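Questions we keep getting about solar hot water, mostly by phone, mostly the same ones. Answers below. If yours isn't here, email the Silstead office and we'll add it when we get a minute.

# Solar Hot Water FAQ

## Before you buy

**Is this the same thing as solar panels for electricity?**

No. Different panels, different job. A collector on the roof heats fluid, the fluid heats water in a tank. No power sold back to anyone. The only electricity involved runs a small pump and a controller, and on the Fekina kit the pump has its own little panel so it doesn't even need the outlet.

**Will it cover all my hot water?**

In summer, usually. In winter, no. Plan on a backup - your existing gas or electric heater does fine and we plumb the solar tank in ahead of it. The solar tank preheats, the old heater tops up if it has to. On a good day the old one never fires.

**Flat plate or tubes?**

We sell both. Flat plates are cheaper, tougher, shed snow better. Tubes do more on cold bright days and lose less heat in wind. For most houses around here we quote flat plate first. If your roof space is tight or you're up on the ridge where it blows, ask for a tube quote too.

**My roof doesn't face south.**

Southeast or southwest is fine, you lose a little. Straight east or west, you lose more and may want an extra collector. North, look at a ground rack instead. Ground racks work well, they just need a trench for the pipe run, and the shorter the trench the better.
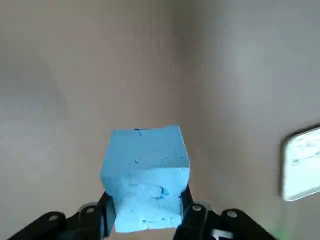 **What size tank do I need?**

Go by people, then by habits. One or two people can live with the small tank. A family of four should take the medium. Teenagers or a big soaking tub, take the large and don't argue with yourself over it. Too small and you run out by evening, too big and the water never gets properly hot on a so-so day.

**Can I use the water heater I already have as the solar tank?**

Sometimes. It has to be in decent shape and it needs the right ports for the heat exchanger. We look at the age plate and the anode rod. If the rod is gone and the tank is over ten years old we'll say no, it would only leak on you after you'd paid for the install.

**Do you do pool heating?**

Yes but it's a seperate system. Unglazed mats, low temperature, way cheaper per square foot. Please don't try to run a pool off a house collector. People ask this every spring.

## Cost

**What does a system run?**

Depends on the roof and the pipe run. The Fekina two-collector kit starts at $2,000 for parts only. Labor is quoted after a site visit. Long pipe runs, slate or tile roofs, and third stories all add to it.

**Is the site visit free?**

Free inside 32 miles of the Silstead shop. Past that we charge for gas and take it off the bill if you go ahead.

**How long till it pays for itself?**

Varies too much to put on a web page. Electric water heating pays back fastest, propane next, natural gas slowest. Bring your last 6 utility bills to the visit and we'll work it out with you on paper. We would rather you skip it than buy one on a bad guess.

**Tax credits? Rebates?**

Ask your tax person and your utility. The rules move around and we've gotten tired of updating this answer. We will fill in the installer part of any form you bring us, no charge.
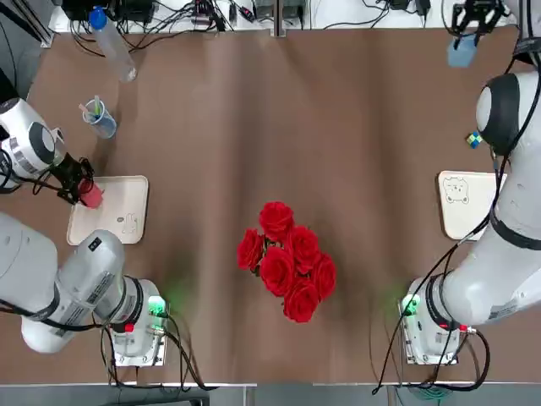 *Answers written by the Barkus Solar service desk. Last updated 30/05/2005.*

## Freezing, overheating, and other worries

**What happens when it freezes?**

Two kinds of system, two answers.

- **Closed loop.** Glycol mix in the roof pipes, same idea as car antifreeze but the food-safe kind. Doesn't freeze at any temperature you'll see here. Most of what we put in.
- **Drainback.** Plain water. When the pump stops, the water runs down into a small tank indoors and the roof is left empty. Nothing up there to freeze. Needs every pipe sloped right, no exceptions, so it isn't for every house.

We do not install open loop systems where house water goes straight to the roof. Fine in Florida. Not here.

**What if we go away for two weeks in July?**

Closed loop systems get hot when nobody draws water. The controller has a vacation setting that runs the pump at night and dumps heat back out through the collectors. Set it before you leave. Tube systems especially. Drainback just shuts off and sits there, no harm done.

**Could the water scald somebody?**

It could, which is why every job gets a mixing valve on the tank outlet. Ours go out set to 120 degrees. Don't turn it up for the dishwasher, most dishwashers heat their own. If you bought a kit and are doing it yourself, the valve is in the box with the brass fittings - put it in. We've seen them left over on a shelf.
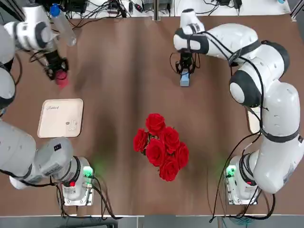
Same goes for the pressure relief valve on the roof loop. It needs a drain line down to somewhere safe, and the end of that line has to stay open. No cap, no plug, no shutoff, even if it drips. A drip means call us, it usually comes down to a tired expansion tank and that's a cheap part.

**Will it hurt my roof?**

Not if the feet hit rafters and the flashing goes under the shingle. We use standoffs with boots, never just a lag bolt and a blob of sealant. If your shingles have less than 5 years left in them do the roof first. Taking collectors off and putting them back is a day's work and you pay for that day.

**Hail?**

Flat plates have tempered glass and take normal hail. Tubes can break, but you replace the one tube, not the whole array. We keep spares.

## Living with it

**What maintenance does it need?**

Not a lot:

- Look at the pressure gauge once a month. Write it on the tag.
- Glycol tested every March, swapped out when the test strip says so
- Anode rod looked at every few years, more often on well water
- Rinse the glass if you get a lot of pollen. Early morning, never when the collector is hot. Cold water on hot glass is how you crack it.

**The pump runs at night. Is it broken?**

Probably a bad sensor or the vacation setting got left on. Check the setting first. If it's off and the pump still runs, the roof sensor is reading wrong. They're cheap, the ladder time is what costs. Unplug the pump overnight and call in the morning.

**Sunny day, pump won't come on.**

Go in this order:

1. Is the tank already hot? Then it's doing what it should.
2. Controller display on? If not, check the breaker.
3. Display reads something silly like 300 or a row of dashes - sensor wire. Squirrels love it.
4. Display looks right, pump hums but doesn't turn. Stuck pump.
5. None of the above, call.

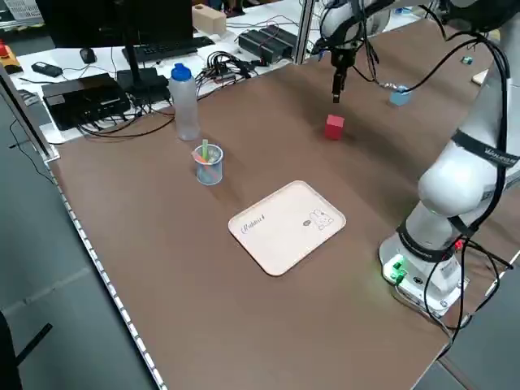 One more on pumps, if yours is the Fekina with the small panel, it won't start untill the sun is on that panel, whatever the collectors are getting. A branch that grew in over the winter is enough to hold it off half the morning. Look up before you call. Trim it or have us move the panel, takes an hour.

**Why is there air in the pipes?**

Gurgling after a refill is normal for a day or two. Gurgling a month later means it's pulling air somewhere, or the vent at the top has stuck. Don't keep topping it up from the hose. Every time you add plain water to the loop you thin out the glycol, and then it freezes, and then it's a roof leak.

**What about the insulation on the outside pipes?**

Must be the high temperature kind. The gray foam from the hardware store melts. Cover it too, with jacket or paint, or sun and birds will have it off in two years.

## Parts and warranty

**Who makes the collectors?**

The flat plates are Ramanauskas. Tubes come in from more than one supplier, ask which when you get your quote. Tanks vary with what's in stock.

**How long is the warranty?**

Ten years on the Ramanauskas plates, against leaks and bad glass seals. 5 on tanks. Two on pumps and controllers. Our labor is covered for one year from the date on your invoice. Freeze damage isn't covered if the glycol wasn't tested, so keep the tags.

**I bought a house with one of your systems. Am I covered?**

The plate warranty stays with the house. Send us the serial numbers off the lower right corner of each plate plus the address, we'll look it up. Tank and pump coverage doesn't transfer.

**I bought a house with somebody else's system.**

We'll look at it. Charge for the visit. A lot of the older ones only need fluid, a sensor and a pump, and the collectors themselves are still good. Sometimes the parts can't be had anymore and we'll tell you that too.

**Do you ship kits?**

Tanks, no. Collectors by freight, you have to be there to unload, and open the crate before you sign. Everything else goes ground. Allow extra in spring, we get behind.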